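PLURUSGATE TENANTS ASSOCIATION
Minutes of the November general meeting
Ground floor lounge, Brophy Building

Chair: Fionnuala Noonan
Minutes: Noreen Ó Conaill
Present: 15 households represented
Apologies: received from units 4 and 47

Meeting opened at 7:04 p.m.

1. Minutes of the previous meeting

Read and accepted with one correction. Under "Laundry room," the price of a dryer cycle should have been given as $1.75. The minutes had $1.57.

2. Matters arising

Side gate. The latch has been replaced and the gate closes on its own. Two residents said it closes too hard and can be heard from the bedrooms on that side. Chair to ask the management office for a softer closer.

Bulk trash. The sofa left by the loading door was removed. The charge was billed to the building and will show in the next statement under common expenses. Unit 22 objected to paying for someone else's sofa and asked that the objection be recorded.

Mailboxes. No progress. The locksmith has the key numbers and has not called back. Noreen will try once more and then get another name.

3. Heat and hot water

Most of the evening was spent on this item.

The boiler was serviced in the first part of the month by Jokik Mechanical. Their report says the burner was cleaned, one circulator pump was replaced, and the expansion tank should be looked at again before spring. A copy is in the binder in the lounge.

Residents on the top floor reported that bedrooms are still cold in the early morning. Unit 41 has kept a log and handed it to the Chair. The lowest reading was 61 degrees at 5:30 a.m. Residents on the second floor reported the opposite problem and have been sleeping with windows open.

There was a long discussion of whether the risers need balancing or whether the timer is coming on too late. The management office had told the Chair by phone that balancing is a full day's work and that every unit would need to be open. Several people said they could not be home for a full day but would leave a key with a neighbor.

Motion: that the association ask the management office to move the timer forward by one hour for two weeks, and to schedule balancing if the top floor readings do not improve. Moved by unit 41, seconded by unit 18. Carried, 13 in favor, 2 against.

Units 41, 43 and 45 agreed to write down the temperature at the same time each morning and give their figures to Noreen.

4. Bicycle storage

The rack in the basement is full. There are bicycles on it with flat tires that have not moved since last winter. Agreed that tags will go on all bicycles, and any still tagged after 30 days will be moved to the cage. Owners can remove the tag themselves. A notice will go up by the elevator first.

Unit 9 asked whether scooters count as bicycles. Agreed that they do if they fit on the rack.

5. Noise after 10 p.m.

Three complaints since the last meeting, all about the courtyard. The Chair reminded everyone that the lease says 10 p.m. on weeknights and 11 p.m. on weekends. Unit 12 said the noise is mostly from people cutting through from the street. It was suggested that the courtyard light be put on a sensor. No motion. Carried over to the next meeting.

6. Accounts

Opening balance $612.40. Income from the bake table and lounge bookings $131.00. Spent: printing $18.25, coffee and paper goods $27.90, plants for the front step $44.00. Closing balance $653.25.

Accounts accepted. It was asked whether lounge bookings could be paid by card. Noreen said the bank charges a monthly fee for this and the amounts are too small to be worth it.

7. Lounge computer

The desktop in the lounge is used for bookings, printing and the sign-in sheet. It has been slow to start and has shut itself off twice during printing. Unit 30 offered to clean out the dust and add memory at cost. Limit of $60 approved from association funds. Until the work is finished, bookings go in the paper book on the shelf.

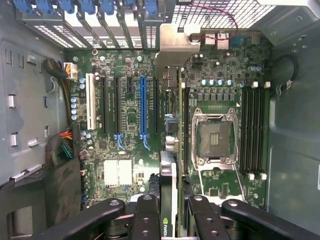
Item 7: inside of a desktop tower, with the graphics card seated in the board.

Unit 30 also asked that people stop putting cups on top of the computer. Agreed.

8. Pets

A gray cat known as Lolo has been getting into the second floor hallway and sleeping on doormats. The owner, unit 24, apologized and said the door does not always catch. Unit 27 is allergic and asked that the cat be kept in. Unit 24 will have the door looked at.

9. Other business

Holiday potluck: same arrangement as last year, in the lounge, 5 p.m. Sign-up sheet on the board. Please put down what you are bringing, as there were six potato salads last time.

Snow shovels: two are missing from the front closet. Please return them.

Unit 18 asked for the recycling schedule to be posted in larger print. Noreen to do.

Next meeting: January, same place, 7 p.m. Items for the agenda to Noreen one week before.

Meeting closed at 8:47 p.m.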